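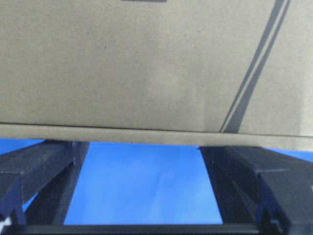 20/04/2021
By the Tukstead product desk

The Tukstead Oren is a document reader for border posts, ports and immigration offices. It reads passports, residence permits and visa stickers, and checks each one against the lists held by the office using it. Units are sent out in plain cardboard boxes, and a large carton with two dark stripes down its face, like the one shown, may show no readable product name on the side facing you. Please check the order number on the delivery note before signing.

The reader weighs 1836 grams and runs for 8 hours on a full battery. It can be used on a desk or carried on board a bus or ferry. Up to 2383 records can be stored when there is no network – they are sent on once the connection returns. The screen can be set to any of 49 languages.

Valcárcel supplies the carrying case and the desk stand, which are ordered separately. Offices still using the older Fokavitz reader can keep their existing chargers, but the software must be installed again.

Fingerprint reading is not included in this model. An add-on is planned for June.

Orders are accepted from public authorities and licensed carriers only. Part number: OREN-2383.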